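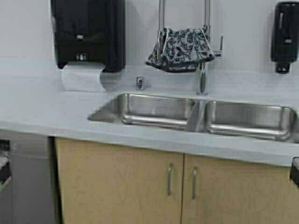
Jaltach arm: looking after the gripper and wrist camera

Frequently asked questions

Who is this page for?
Anyone who runs the Jaltach arm at the sink or the table. Changes to the settings go through Florence Bélanger. Spare parts are with Mahnaz Ranjbar.

How often should the fingers be cleaned?
At the end of every day the arm has been used. Wipe both fingers with a damp cloth, top to bottom, then dry them. Do not use solvent. It hardens the pads and they start to let go of glass.

What do I check before a cloth task?
Close the fingers with nothing between them and look down the seam. It should be straight from tip to base. If one finger sits proud, stop and re-seat it before you start the run.

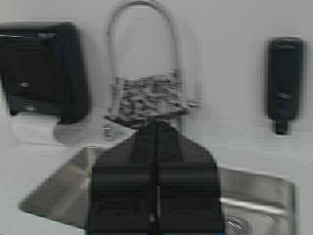 Open the fingers fully before backing away from the faucet. Pulling on a cloth that is still pinched puts a side load on the wrist, and the arm will fault. If it does, press the stop, free the cloth by hand and home the arm again.

The wrist picture is smeared. Is the camera broken?
Usually not. Smearing while the arm is moving is normal. Hold the arm still and look again. If it is still soft, clean the lens with a dry lens cloth and check the two bracket screws. A Woltitz bracket works loose sooner than the older Dufour one.

Which grip force should I use?
Setting 157 for cloth, 10 for glassware. Write it on the run sheet each time. The controller goes back to its default after a restart — check it before the first pick.

How close can the arm go to a glass?
Bring it in slowly and stop short, then close. Keep the approach clear of anything tall. The wrist is wider than people expect.
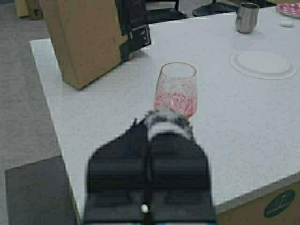
Gripper at the table, with the red-speckled glass just ahead of the tip.

When are the finger pads changed?
Every 400 hours, or sooner if you can see a split. Change both together. The last full set went on in August.

Can I fit Vinetti pads?
Yes, but the fingers must be calibrated again afterwards. Allow 10 minutes.

What if the arm won't home?
Check the stop button first, then the cable at the wrist. If both are fine, switch off and tell Florence. Do not push the arm round by hand while it is powered.

Page last checked Sat 25 October.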